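Flellton Grid Kit
Tabletop placement benchmark for one- and two-arm cells

Products > Benchmarks > Grid Kit
Revision 3
Status: shipping
Method lead: Sigrun Lunde
Page updated 2026-05-24

Overview

The Grid Kit is a method and a set of parts for measuring how well a learned control policy picks up a small block and puts it down again at different places on a table. It was written for cells with two arms facing a shared surface. It also runs on a single arm with half the cell list.

Most placement results are given as one success rate over the whole table. That number hides where the failures are. A policy trained mostly on demonstrations near the arm base can score well overall and fail nearly every time at full reach. The Grid Kit divides the surface into taped cells, runs the same task in each, and reports the result per cell. The output is a table, a map, and a log of block poses before and after each trial.

The method does not rank policies. It tells you which parts of the table a given policy covers, and how that coverage changes when you add or remove training data.

What the kit contains

Block set, red, one size, machined flat on all faces
Roll of blue low-tack tape
Brown paper cover, long roll, for the tabletop
Corner gauge for laying out the grid
Steel rule, metric
Printed cell list and trial order sheets
License for the Platow scoring software, one workstation

Arms, grippers, tables, cameras and computers are not supplied.

Compatibility

Arm: any six-axis arm with a position log at the tool flange
Gripper: two-finger parallel, opening wider than the block
Camera: fixed, with the full grid in view
Surface: flat and matte, covered with the supplied paper or plain cardboard
Control: teach pendant or external controller
Software: Platow runs on Linux only

Suction tools are not supported. The scoring step compares the block's yaw before and after the grasp, and a suction cup lets the block rotate in a way the score can't separate from policy error. We may add a separate profile for these tools. There is no date for it.

Layout

Cover the table first and pull the paper flat from the far end. Tape over the paper, never under it. Lay the lengthwise lines before the cross lines and use the corner gauge at each crossing. The cells do not have to be identical. They do have to be measured, and the measured corners go into the layout file before the first trial.

Creases inside a cell are acceptable if the block sits flat on them. Tape ridges are not. A block that comes to rest on a line is logged as a line rest and scored separately, as the slight tilt changes the contact height for the next grasp.

Replace the paper when a camera check fails. Scuffs and smudges matter less than people expect, but glossy patches left by old tape adhesive can shift the detected edge of a block.

Trial procedure

1. Home both arms. With a single arm, home that arm and park any second arm outside the shared cells.
2. Read the start cell and goal cell from the trial order sheet.
3. Place the block by hand in the start cell, at the yaw given on the sheet.
4. Record the start pose from the camera.
5. Start the policy. Do not touch the table until it stops or times out.
6. Record the end pose from the camera.
7. Mark the outcome code and go to the next line.

Outcome codes are P (placed in goal cell), L (line rest), W (wrong cell), D (dropped in transit), N (no grasp) and T (timeout). A protective stop is coded S and the trial is repeated once. If the repeat also stops, S stands.

The trial order is shuffled in blocks of 9. Keep to the printed order. Running all trials for one cell together is faster for the operator, but the lighting and gripper pad wear then line up with cell position and the map can't be trusted.

Two-arm use

Two arms over one surface can be run in two modes.

Split mode gives each arm its own cells and a shared center row. Only one arm may enter the shared row at a time. The lock is held in software and released when the tool flange clears the row by the distance set in the layout file.

Relay mode passes the block from one arm to the other by way of the table. The first arm places it, retracts, and the second arm picks it from wherever it came to rest. Errors add up in this mode. A placement that would pass in split mode can leave the block at a yaw the second policy has never seen.

Direct hand-to-hand transfer is outside the method.

Reference result

Revision 3 was tested at our Bikham lab with one imitation-learned policy, trained on demonstrations recorded on the same table. The full run was 2996 trials, counting repeats after a protective stop. The policy was frozen for the whole run.

Findings that affected the method:

Failures were not spread evenly. The cells nearest each arm base and those at full reach did worse than the middle of the table, for different reasons. Near the base the main code was N, with the elbow folded tightly and the approach angle off vertical. At full reach the main code was L, with the block put down short of the goal.

Yaw mattered more than position inside a cell. Moving the block within its cell changed the outcome very little. Turning it so that a corner faced the fingers changed it a lot. The printed order sheets now give 5 start yaws where Revision 2 gave one.

Cable routing showed up in the data. An arm with a tight wrist loop had more timeouts in cells where the last joint had to unwind. After the loop was given more slack, the timeouts in those cells fell back to the level of their neighbors. We now ask users to note the cable path in the layout file.

Relay mode was worse than the product of the two single-arm rates. Our reading is that the second policy was being asked to grasp from end poses that were rare in its training set. Retraining on recorded end poses closed part of the gap. The retraining data was collected in October and is supplied with the Platow license.

Limits of the result

One policy, one block size and one table were used. The numbers should not be carried over to other grippers. The trend toward weaker cells at the ends of the reach is likely to hold for similar arms, but we have tested it on one model only. We have no data on stacked blocks or on more than one loose block in a cell.

Taped surface in use

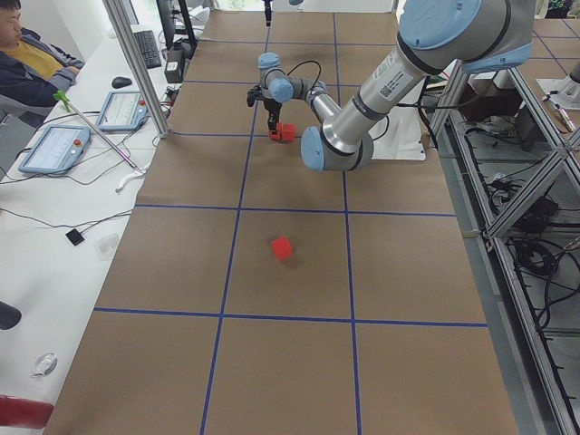
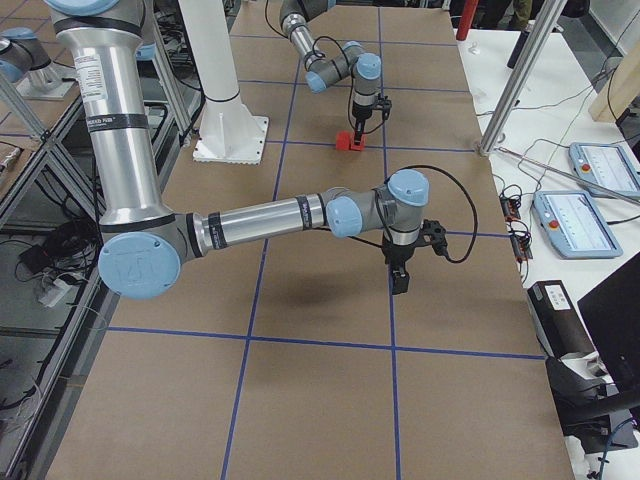

Scoring software

Platow reads the camera poses and the flange log and writes one row per trial. A placement passes if the block's center is inside the goal cell and no part of its footprint crosses tape. The crossing test uses the measured corners from the layout file and ignores what the camera thinks the tape is doing. If the paper moves, the corners must be measured again.

Three views are provided. The cell map shows pass rate per goal cell. The pair table shows pass rate by start and goal cell together and needs a long run before it fills in. The pose plot shows end poses against the goal center and is the quickest way to find a calibration offset: if every cloud is shifted the same way, fix the calibration before blaming the policy.

Exports are CSV and PNG. Raw images are kept on the workstation and are not uploaded.

Known issues

Platow drops the first flange sample if the log starts before the camera. Start the camera first.

A gripper holding the block close to the surface can be read as a completed placement if the policy stops there. Check the finger opening in the log before accepting a P in the last second of a trial.

Shadows from the forearm can pull the detected block edge under strong overhead light. Diffuse the light or retract the arm before step 6.

The layout editor does not accept cells with more than four corners.

Ordering

Order code FGK-3 covers the full kit. FGK-3P is paper, tape and blocks only, for labs that already hold a license. Tangen stocks both and handles returns. Revision 2 owners can download the new order sheets and keep their existing parts, with the exception of the corner gauge, which has a different offset and will give wrong corners in the Revision 3 editor.

Technical questions on the method go to Sigrun Lunde through the contact form. Please attach the layout file and the trial log.

Related pages
Platow release notes
Layout file format
Relay mode retraining set
Replacement parts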